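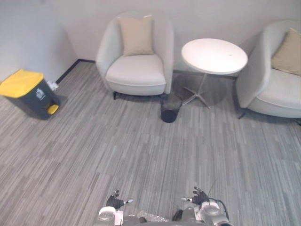 Armchairs, side table and step-on bin, from the Trelletti's head camera.

Trelletti room-reset robot, by Flandimari
Reviewed after one season of daily use at a small day spa

Bought or leased: leased
Used for: putting a room back in order between guests
Used by: 14 attendants on two shifts
Would we renew: yes, with changes to the contract

I manage the floor at Châu, a day spa in Belcombe. We have treatment rooms, two quiet lounges and a changing area. The thing that takes up staff time here is the reset. A guest leaves, and before the next one comes in the cushions have to go back on the chairs, the slippers have to go back on the rack in pairs, and anything left on the floor or the table has to go in a bin. None of it is hard. It is a lot of bending, and it comes at the exact moment when the attendant should be at the door talking to somebody.

We took the Trelletti on lease to do resets in the lounges. It has two arms, two multi-fingered hands and a camera at the head, and it works from a list you build on a tablet. Flandimari sells it to hotels and offices as well. I can only speak for a spa, and a small one.

Setting up

Flandimari sends a technician for two days. The first day goes to the rooms and the second to your staff. I would have liked it the other way around. By the time my people were brought in, most of the choices had been made by me and the technician, and some of them were wrong. I had put the slippers last on the list, for instance. The attendants put them first, since a guest walking in looks for slippers before anything else. We changed it within a week, but we could have had it right from the start.

You teach it an object by placing it where it belongs and confirming on the tablet. Cushions took a few minutes. Slippers took most of an afternoon because we have more than one kind and they were not treated as pairs until we entered them that way. Bins are easy. We have a step-on bin with a yellow lid and small open ones beside the chairs, and we only send it to the open ones. Getting a pedal bin open was more trouble than it was worth.

Have your furniture settled before the technician comes. We moved a side table the following month and had to redo the whole lounge.

What it does well

Cushions. It picks up a square throw cushion, sets it against the back of a tub chair, and leaves it upright most of the time. It doesn't plump them. An attendant does that with one hand in passing.

Light pickup. Paper cups, tissues, the wrapper from a tea bag. Items lying flat give it trouble. A magazine on the carpet is usually left for a person.

Slippers, now. We use slides with an open toe and a thick sole, and the hand closes on the side of the shoe near the strap. It was slow at this in the first weeks and it is still the slowest item on our list. It takes them one at a time. A person carries two pairs at once and is done before it has finished the top shelf.

It keeps a log, and I trust the log more than I expected to. In September it attempted 308 resets. It completed 209 without anyone stepping in. The rest were mostly one item short: a slipper under a chair, a towel it would not touch. I don't count those as failures, though the lease terms do not distinguish between a reset that was one slipper short and one that never got going. I have asked Flandimari to fix that.

What it does badly

Wet things. We were told this up front. Towels stay with us.

Speed. A good attendant can reset the lounge in the time it takes the Trelletti to do the rack. If your rooms turn over back to back, do not lease this. Ours have a gap between bookings, and it fits in the gap.

Cables. There is more wiring around it than the brochure shows, and in a room with a lamp, a power strip and guests in robes you have to think about where everything lies. We keep it out of any room with a guest in it, which was our decision and is now a written rule.

Noise. It isn't loud, but it is a different noise from the music, and you can hear it through the door of the smaller lounge. We stopped running it during quiet hour.

What changed for the staff

I am giving this more room than the rest because it is what other managers ask me.

No hours were cut. I said so before the machine arrived and put it in writing when I was asked to, and I should have put it in writing without being asked. What changed is where the hours go. The attendant on the lounges used to spend the gap between guests inside the room. Now she or he spends it at the desk or in the corridor, and checks the room at the end. That check is real work. It means looking over somebody else's job, finding the one thing that is off and fixing it quickly. A few people like that better. A few found it more tiring than doing the reset themselves, and told me so in the first month.

The bending is down. Two of the attendants had back complaints last winter and I moved them both to the lounges this season. I won't make any medical claim from that. They have asked to stay there.

There is also a new job that was not on anyone's description, and that is looking after the robot: parking it, reading the log, clearing it when it stops, calling support. For the first weeks this landed on whoever was closest, and it was always the same few people who were willing. It is now a named duty on the rota with an extra amount per shift. If you lease one, price that in from day one. Flandimari's own estimate was ten minutes a shift. Ours ran closer to half an hour until the list was right, and has come down since then.

Training was thin. The staff session covers how to start it, how to stop it, and how to report a fault. It does not cover how to judge whether a job is worth sending it to, and that is the question they face all day. We wrote our own page on it, taped inside the linen cupboard.
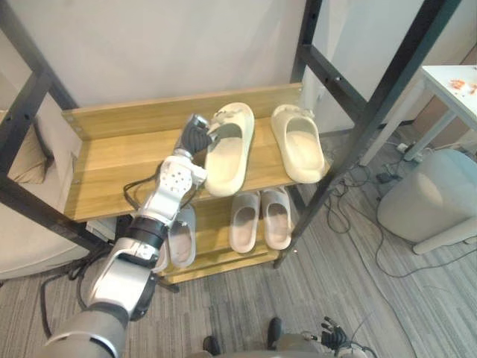

I was against it and I'm still half against it, one attendant wrote on the sheet we passed around at the end of the season. The slippers were the part of the day when I didn't have to talk to anybody. Five minutes on my knees in a quiet room, and I'd come out ready for the next person. Now I go from one guest straight to the next and the machine gets the quiet room. I don't miss the bending. I would like the five minutes back, and if they can be written into the shift then keep the robot, I have nothing against it.

I had not thought of it that way, and I had to admit that the gap between guests was doing two jobs. We have since put a short break into the lounge shift, away from the desk, at the point where the reset used to be. It costs us some of the time the machine was supposed to free up. I think that is fair, and the sheet had three other comments along the same lines with fewer words.

Other comments from the same sheet, shortened. It should say when it has given up on something, so we don't have to go hunting. Guests ask about it at the desk and we need an answer we all agree on. It would be good if the late shift could change the list without phoning the manager. The last one is done. Anybody on shift can now edit the list, and the log shows what was changed.

On privacy, we had more questions from staff than from guests. The head camera is on while it works, and there are close views from the wrist too. The attendants wanted to know who looks at the footage and whether it could be used to time them. Our agreement says support can see footage from a reported fault and nothing else, and that it is not used for anything to do with staff performance. Read that clause in your own agreement carefully. The first version we were sent said less than that, and we asked for the wording to be changed.

Support has been good. Calls were answered the same day, and one visit was made without charge when a finger joint went stiff. The manual is poor. It is written for an installer, and the pages on hand care assume you already know the names of the parts.
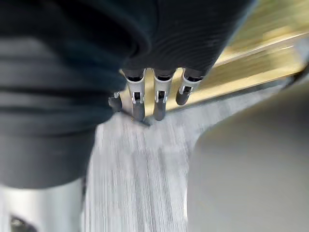 Belcombe, 10/8/22

Adding a few notes now that we have been through the renewal talks.

Flandimari agreed to log a reset with one missed item separately from one that stopped. They did not agree to lower the monthly rate, and I did not push very hard. They offered a second unit for the treatment rooms and we turned it down. The attendants in those rooms work around oils, hot towels and tables that change height, and when I asked them what they would hand over to a machine the list was short enough to fit on a sticky note. Most of it was emptying bins.

Low work is still its weak spot. Reaching down to the carpet between a chair and a table leg, it goes slowly and it often stops to ask. We have dealt with that on our side by leaving more space between the furniture, and by telling people that floor items in tight corners are theirs. Wipe the hands down at the end of the day. Lint builds up between the fingers, and ours began dropping cushions when we let it go a week.

Someone wrote to ask whether we would hire fewer people next year because of it. We are advertising for the same number. I would not use it to run a shift short, and on the one evening we tried, when two people were out sick, the rooms were late from six o'clock on.

If you have lounges with gaps between bookings, dry items, plain furniture and staff who are asked before it is set up, it is worth a season's lease. Ask for the short lease. It isn't on the price sheet but they do have one.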